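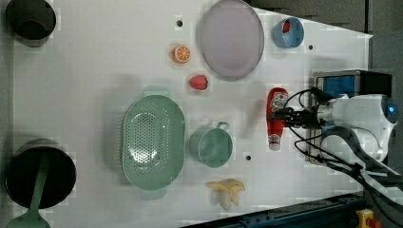
November, play kitchen notes, afternoon

Got the Plastora pieces out on the white table at last, and I must say they cheer the place up no end. The mint-green colander and the mug go so nicely together (I'd happily have both at home!), and the big oval plate is a softer pink than I remembered, almost lavender. Ketchup, banana, strawberry and the half orange are all on the sheet now.

The little light-blue cup goes on the same line as the mug, please, so we keep the drinking things together. I've put the whole lot under Lamrani, shelf 2, and given the peeled banana its own line, 3580, as it kept getting mixed up with the plain one.

Still to do: weigh the plate, ask Premum for a second colander, find lids for the boxes.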